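Ranger ses lunettes, cet exploit

Reportage

Guangming Hou possède six paires de lunettes et deux étuis, ce qui en dit long sur sa journée. Les étuis sont dans un tiroir de l'entrée. Les lunettes sont dans le frigo, sur la chaudière, entre les pages d'un programme télé et, au moins une fois en février, dans une botte. « Je sais très bien où elles sont, m'assure-t-il. C'est le moment où je les cherche qui est mal choisi. »

J'étais venu lui parler de verres progressifs. J'ai passé l'après-midi à genoux devant son canapé, la joue contre le parquet, à promener une lampe de poche parmi les moutons. Nous avons retrouvé une pince à linge et un ticket de parking. Les lunettes étaient sur le compteur électrique, qu'il avait relevé le matin même.

Il y a dans la vie domestique des gestes qui prennent deux secondes et que l'on remet pendant vingt ans. Replacer une paire de lunettes dans son étui en fait partie. On ouvre la boîte, on replie les branches, on dépose l'objet, on referme. Un enfant y arrive. Un adulte pressé, qui vient de lire la notice d'un yaourt, pose sa monture sur la première surface venue, verres contre la table de préférence, et part répondre au téléphone.

Elfriede Weidemann répare des montures depuis assez longtemps pour ne plus croire un mot de ce que racontent ses clients. Son atelier, Londar, tient dans une ancienne mercerie dont elle a gardé les tiroirs à boutons. Elle y range à présent des plaquettes, des vis et des charnières orphelines. « On me dit toujours qu'elles sont tombées. Elles sont tombées sous une fesse, oui. » Elle a refait devant moi le nez d'une monture ronde en métal fin, le modèle qu'elle redoute le plus : jolie, légère, et d'une docilité désespérante sous le poids d'un beau-frère.

Sa tarification suit une logique morale. La vis perdue est offerte. La branche tordue est facturée, avec un soupir. Quant aux verres rayés par les clés, les miettes ou le coin d'un mouchoir qui avait servi à autre chose, elle les rend tels quels à leur propriétaire, en lui laissant le temps de réfléchir.

Le coupable, à l'écouter, est moins la personne que la table. Toute maison en possède une où les choses atterrissent sans avoir été invitées. On y mange rarement. On y dépose l'emballage du goûter, le rouleau d'adhésif sorti pour un colis qui attend encore, un fruit en plastique abandonné par un petit-fils, un machin turquoise dont chacun pense qu'il appartient à quelqu'un d'autre. Et l'étui ouvert au milieu, comme une bouche qui attend sa cuillère.

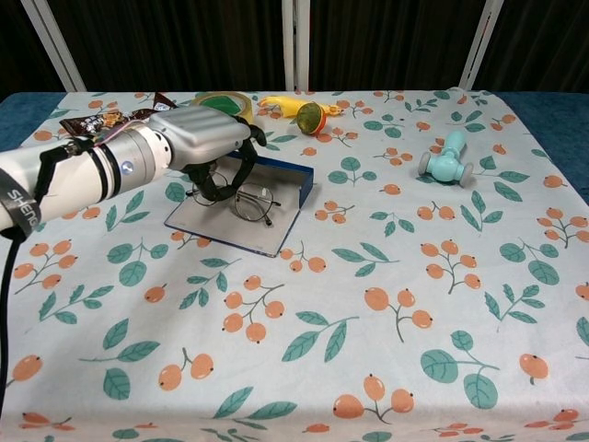

La nappe aggrave les choses. Je tiens cette théorie de Finn Rothe, tapissier de son état et myope de naissance, qui déconseille formellement les imprimés à toute personne corrigée au-delà de deux dioptries. Sur un tissu uni, une monture métallique se repère. Sur des baies et des feuillages, elle devient une tige de plus. Rothe a passé un dimanche de Pâques à tapoter une prairie de coquelicots du plat de la main devant sa belle-famille. Ses lunettes étaient dans les coquelicots. Il est depuis passé au lin gris, et sa femme trouve la salle à manger triste.

Reste le choix de l'étui, sujet sur lequel les esprits s'échauffent vite. Il y a les partisans du rigide à charnière, qui claque comme un piège à souris et annonce à toute la salle de concert que vous avez fini de lire le programme. Il y a les tenants de la pochette souple, qui protège de la poussière et de rien d'autre. Il y a la boîte plate, élégante, très à son aise dans un tiroir, un peu moins dans une poche de veste. Chez Drolulari, petite maison de maroquinerie qui en coud encore à la main, on m'a montré un modèle à 75 euros dont l'intérieur est plus soigné que celui de ma voiture. Je l'ai reposé avec respect, en vérifiant que mes doigts n'avaient pas laissé de trace.

Helmut Hagedorn, lui, a réglé la question par l'excès. Cet ancien professeur de géographie collectionne les étuis. Il en a 1205, classés par mode de fermeture, dans une chambre d'amis où les amis ne dorment plus. J'y ai vu du galuchat, du fer-blanc, du bakélite fendu, une chose en liège que je n'ai pas osé toucher. Il ouvre, referme, écoute. Le bon étui, selon lui, s'entend. Je lui ai demandé dans lequel il mettait ses propres lunettes. Il les portait au bout d'un cordon.

Le cordon, justement, mérite mieux que sa réputation. Elfriede Weidemann en vend peu et le regrette, car ses clients y voient un faire-part. Elle leur propose alors sa méthode, qui tient en peu de mots : un seul étui par pièce où l'on lit, toujours ouvert, toujours au même endroit, et interdiction absolue d'y mettre autre chose. Pas de trombones. Pas de monnaie. On y pose la monture branches repliées, verres vers le haut. Si elle dépasse, c'est que l'étui est trop petit ou que l'on est trop pressé, et dans les deux cas il faut recommencer.

J'ai transmis la consigne à Guangming Hou, qui l'a jugée excellente et l'a notée au dos d'une enveloppe. Il a sorti les deux étuis du tiroir, en a placé un près du fauteuil et l'autre sur la table de la cuisine, après avoir repoussé le courrier, un presse-ail et une ampoule dont il ne savait plus si elle était neuve ou grillée. Le système a fonctionné jusqu'à l'heure du dîner.

Il m'a rappelé le lendemain. Les lunettes étaient bien dans l'étui de la cuisine. Il cherchait l'enveloppe.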